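Section 3. Replacing the processor

Flirley Desktop Refurbishing Guide, Wisbridge edition

Plenty of guides call this a five-minute job. Allow 29 minutes the first time, and be suspicious of any video that makes it look easier. A new processor will not rescue a tower with a tired hard drive, so check that first (Section 2).

Before you start

Shut down, switch off at the wall and pull the power cord. Waiting 16 seconds is often recommended. We hold the power button down as well, and we trust that more than the waiting.

CAUTION: Sellers' compatibility lists are frequently wrong. Match the part number against your own board's list before you open the packaging.

1. Lay the tower on its side on a firm, level surface and take off the side panel.

2. Remove the cooler. If it won't lift, twist it gently. Do not pry.

3. Release the socket lever and raise the metal frame.

4. Hold the chip by its edges and line up the corner mark with the mark on the socket.

5. Lower it straight down. It should need no force at all. If you feel you have to press, the chip is turned the wrong way or it is the wrong chip.

6. Close the frame and lock the lever. Some resistance is normal here, whatever the forums say.

NOTE: Expansion cards below the socket can usually stay in. "Miracle" thermal pastes such as Astus made no difference we could measure over the ordinary Setiawan tube. 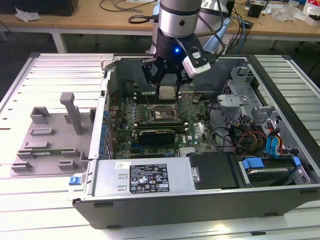
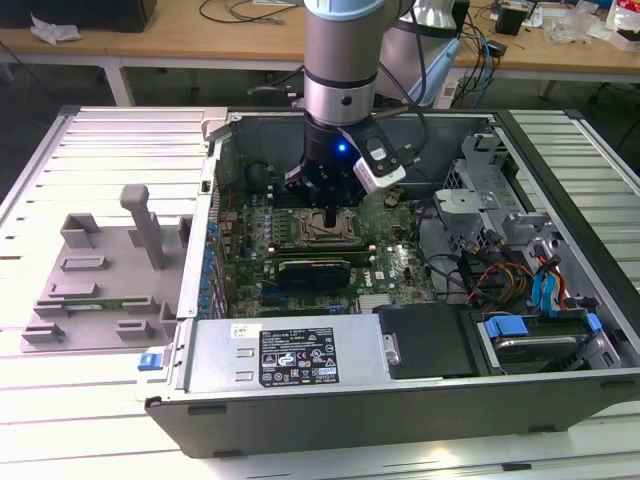 Figure 3. The CPU socket area with the side panel off. In the first view, the chip is just above the socket and the retention bracket is raised.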